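Why Are Jeans Blue? (And Other Things Your Pants Would Like You to Know)

I'm going to guess something about you. Somewhere in your room, maybe in a drawer, maybe in a heap behind the door, there is a pair of jeans. Am I right? I have four pairs myself and I wear the same one nearly every day, and the other three just sit there looking hurt.

Jeans are so ordinary that we hardly ever look at them. But they are packed with clever stuff! There's a color puzzle, a weaving trick and quite a lot of thread, and you can find all of it without leaving your bedroom. So go and grab a pair (clean is better, believe me) and let's have a really good nose around.

First, drop them on a table or on the floor, any old way. Don't fold them. A crumpled pair of jeans is a good place to start, with patches of lighter blue popping up among the folds and seams running off in all directions.

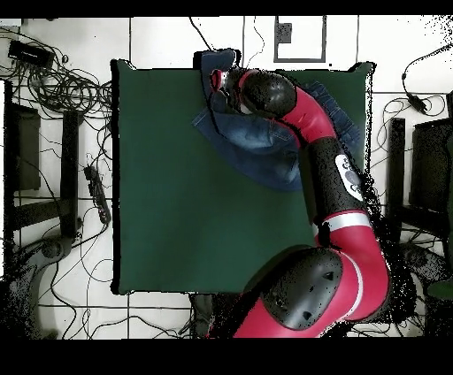
CLOTHES AND CLOTH

So what is denim?

Denim is the name of the cloth that jeans are made from. It's usually made of cotton, which grows on a plant as a fluffy white puff about the size of a ping-pong ball. The fluff gets cleaned, combed and twisted into long threads called yarn. Then the yarn is woven on a machine called a loom.

Weaving means that some yarns go up and down and others go side to side, over and under each other, like a basket. The up-and-down ones are called the warp. The side-to-side ones are called the weft. (Weft is one of my favorite words. Say it a few times. Weft, weft, weft.)

In plain cloth, like a bedsheet, each weft yarn goes over one, under one, over one, under one, all the way across. Denim does something sneakier. The weft goes under two or more warp yarns before it goes over one, and every new row moves along by one step. That makes tiny slanting lines all over the cloth. It's called a twill. Put your nose nearly on the leg of your jeans and you should be able to see the slanty lines. If your eyes aren't having it, try a magnifying glass.

Twill cloth is tough, and that's why denim was picked for work clothes long before anybody wore it to a birthday party. Miners wore it, and farmers, and people building railroads.

Now for the blue part

Turn up the bottom of one leg and look at the inside. It's much paler, isn't it? Sometimes it's nearly white!

In regular blue denim, only the warp yarns get dyed. The weft yarns stay white. Because of that twill trick, most of the blue yarn ends up on the outside and most of the white ends up on the inside, so you've been walking around in two-colored cloth this whole time.

The blue dye is called indigo. A long time ago it came from the leaves of plants, and people used it in many parts of the world. These days most of it is made in factories. Indigo is a funny dye, though. Lots of dyes soak right through a yarn, but indigo mostly clings to the outside and leaves the middle white. The yarn goes in for a dip, comes out looking yellowish green, and then turns blue as the air gets to it. I saw this once at a little dye workshop in Landeg, and I made them do it again for me. Twice.

Why jeans fade

Since the dye is sitting on the outside of the yarn, it can be rubbed off. Every time you sit, kneel, climb or slide down something you shouldn't be sliding down, you rub away a teeny bit of blue, and the white middle starts to show. Washing takes off some more.

Where do you rub your jeans the most? The seat and the knees, of course! Those are the places to look for pale patches. But here's a twist: plenty of jeans are faded before anybody buys them. The factory might tumble them in a giant washing machine with lightweight stones (stonewashing, that's called) or sand them a bit to make them look worn. So you can't always tell from a pale patch whether somebody did a lot of sitting or a machine did a lot of rubbing.

Lay your jeans out flat now, with the back pockets facing up and the legs apart. Spreading them out makes it much easier to compare the light parts and the dark parts. Check the seat under the pockets first.

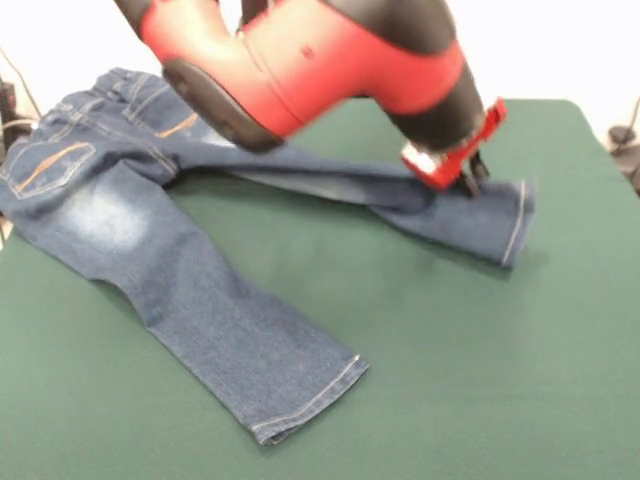 Jeans with the back pockets showing. Find the whitish patch on the seat!

Did you notice the orange stitching on the pockets? Let's talk about that next, because I could go on about thread all day.

Thread, thread, thread

The stitching you can see on the outside of clothes is called topstitching. On most clothes it's hidden or it matches the cloth. On jeans it often shows off. It can be orange, gold, light blue, white or any color the maker fancies, and it's usually thicker than ordinary sewing thread. One job it does is hold the thick layers of cloth flat and tight. The other job is just looking nice.

Run your finger down the long seam on the inside of the leg. Feel how lumpy it is? On many jeans the two edges of the cloth are folded around each other like two hooks holding hands, and then sewn with two rows of stitches. It's called a flat-felled seam, and it's very hard to rip. I have tested this on a fence. The fence won in the end, but it took its time.

I once tried to count every stitch in one pair of mine. I started after breakfast with a pin and a notepad. One back pocket had 98 stitches in its outside edge, and one hem had 57, and I'd reached roughly 300 when the cat sat on the pants and I lost my place. I'm sure the whole pair has more than 1000, but I'll have to leave that one to you.

Here are the parts to hunt for on your own pair:

Belt loops. The little strips around the waistband. See if yours has one right in the middle of the back.

Back pockets. These are patch pockets, which means a piece of denim is sewn on top of the pants like a sticker. Some have a pattern stitched across them, and different makers use different patterns.

Rivets. Small metal dots at the corners of the front pockets. They stop the pockets from tearing when you stuff too many rocks in.

The tiny pocket. Peek inside the right front pocket and you may find a baby one. It was made for a pocket watch. I keep a button in mine.

The hem. That's the bottom edge of the leg, folded up and stitched down. Look for a line of thread going all the way around.

If you leave your jeans lying slantwise across the table, with one leg stretched out and the top end all scrunched up, you can still pick out plenty. A hem at one end, a pocket at the other, and a faded stretch on the way between them.

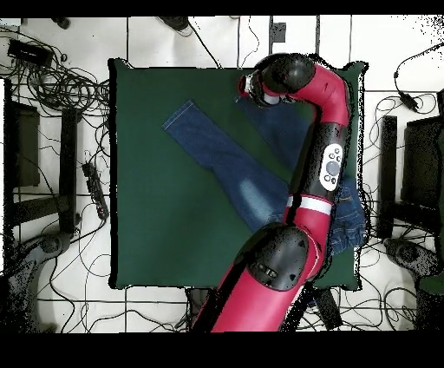 Try it yourself: the rubbing test

You'll need an old pair of dark blue jeans, a white cotton rag and a little water. Ask a grown-up which jeans are okay to use, and put an old towel underneath.

1. Rub the dry rag on the jeans, on a part that still looks dark. Go back and forth twenty times, then look at the rag.

2. Wet a clean corner of the rag, squeeze it out, and rub again in a different place. Twenty times, same as before.

3. Put the two spots on the rag next to each other. Is there any blue? Which spot has more?

4. Now try a faded part, like the knee. What do you think will happen? Make your guess before you rub.

My new jeans turned the wet corner a lovely smudgy blue. My oldest ones did nothing at all, the big meanies. Yours may do something different, so write down what you get.

Words to show off with

Denim: a strong twill cloth, usually cotton.
Warp: the yarns that run the long way.
Weft: the yarns that go across.
Twill: a weave that makes slanting lines.
Indigo: the blue dye in blue jeans.
Topstitching: stitches meant to be seen on the outside.

When you're finished, fold the jeans in half so one leg lies on top of the other, fold them up again from the bottom, and put them back in the drawer. Or behind the door, if that's where they live.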